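Hot water shutoff at Bomholm Court in April

The old boiler in the east building will be replaced in April. Hot water will be off in all 79 apartments from 6 a.m. on the first day of work until the new unit has been tested. Cold water stays on throughout. Heating is on a separate line and is not affected.
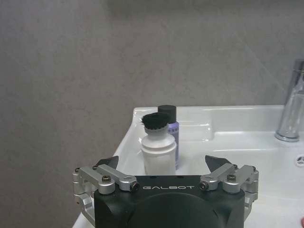 Ševčík, the contractor, expects the job to take 2 days. Crews will use the rear entrance, and the six parking spaces beside it will be closed. Please move your car the night before. The laundry room will be open for cold washes only.

Darcy McIntyre in the building office has a list of residents who need help during the shutoff. If you want to be added, call or stop by before the end of March. The showers at the community hall will be open to residents until 8 p.m. on both days. Bring your own towel.

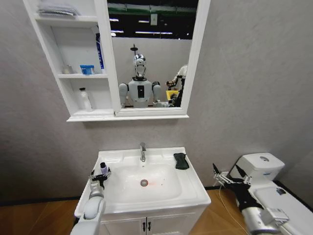 Will rents go up to pay for the new boiler?
The cost comes out of the repair fund, and rents stay as they are this year. The next review is in the fall, and residents will get a letter before any change is made.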